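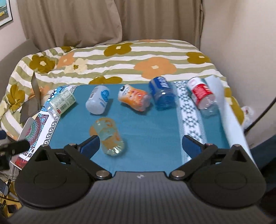
Grullanley Household Sorting Project
Progress report to the Moroz Fund, second reporting period
Prepared by Volodymyr Levchenko

1. Scope of this period

Work in this period covered the bedroom and living room task sets. The kitchen set was closed in the last report and is not repeated here. The bedroom set consists of small household items placed on soft surfaces: drink bottles, folded clothing, socks and paperback books. Each item group is laid out on a fabric mat on top of a made bed, handled, and put back or moved to a container.

Recording took place in two furnished apartments, Butodano and Roria. Butodano was available for the full period. Roria was available from the second week of September, after the water heater was replaced.

2. Output

Total accepted sessions at the close of the period: 2,246. Of these, 522 are from the bottle group, which was the largest single group in the bedroom set. A further 99 sessions were rejected at review and are not included in the total. The main grounds for rejection were an incomplete sequence (the operator stopped before the last item was handled) and a wrong or missing task label. Rejected sessions are kept in a separate folder and can be supplied on request.

The living room set started late and is behind plan. See section 5.

3. Bottle group

The bottles are ordinary plastic drink bottles with the labels left on. Labels were kept because the task instructions refer to them by color, for example "pick up the bottle with the orange label." Bottles are laid on their sides for the bedroom layouts. Upright layouts were tried in the first days at Butodano and dropped. On a duvet the mat does not sit level, and the bottles fell often enough to slow the work.

Position and angle are changed between sessions. Operators were asked to avoid neat parallel rows, and to leave at least one bottle apart from the others where the mat allows it. Compliance was good after the instruction sheet was rewritten. The earlier version said "vary the layout" and gave no further detail, which produced long runs of nearly identical layouts from two of the operators.

Reset time between sessions is now roughly 20 seconds for bottles. Clothing takes longer, as items have to be refolded.

4. Surfaces and bedding

The proposal called for plain bedding. This was changed with the agreement of the fund's technical contact. Patterned duvet covers and mats with decorative borders are now in regular use at both apartments, so that items appear against backgrounds of the kind found in a normal bedroom. Plain covers remain in the rotation.

The duvet is not smoothed between sessions. It is straightened at the start of each block and then left alone, so folds build up next to the mat over the course of a block. Reviewers had asked if this should be treated as a fault. It should not, and the review guide has been amended – see revision 4, page 2.

Laundry costs were higher than budgeted. Covers are changed weekly, and one mat bled dye in the wash and had to be withdrawn. The overspend was met from the consumables line.

5. Delays

The late opening of Roria cost eight working days. Half of that was recovered by running a second shift at Butodano, from 4 p.m. The rest carries over and falls mainly on the living room set. No change to the final delivery date is requested at this stage.

6. Next period

– Complete the living room set, sofa and low table layouts first.
– Add glass jars and small cartons to the bedroom set.
– Second review of the bottle group labels, color terms only. "Blue" has been applied both to bottles with a blue label and to bottles with a blue logo on a white label, and the two need to be separated.
– Replace the withdrawn mat.

The expense statement and session index are attached as annexes A and B.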